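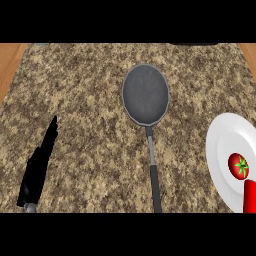

Rogelio Sarmiento cuenta que la licencia de Tolentino para el póquer en línea llegó un lunes a primera hora, y que se puso a dar saltos por el pasillo. «¡Llevábamos 309 días esperando!», recuerda, todavía con la voz acelerada.

La sala abre con 30 mesas y un torneo semanal, y él disfruta explicando hasta el último detalle del registro – verificación de identidad, límite de depósito, pausa voluntaria de siete días –. «El jugador fija su tope antes de sentarse, y a mí eso me encanta», dice.

En la prueba cerrada participaron casi 424 personas. ¿Y las apuestas deportivas? Se ríe: «Pundetti ya me lo pregunta cada semana. Primero, las cartas».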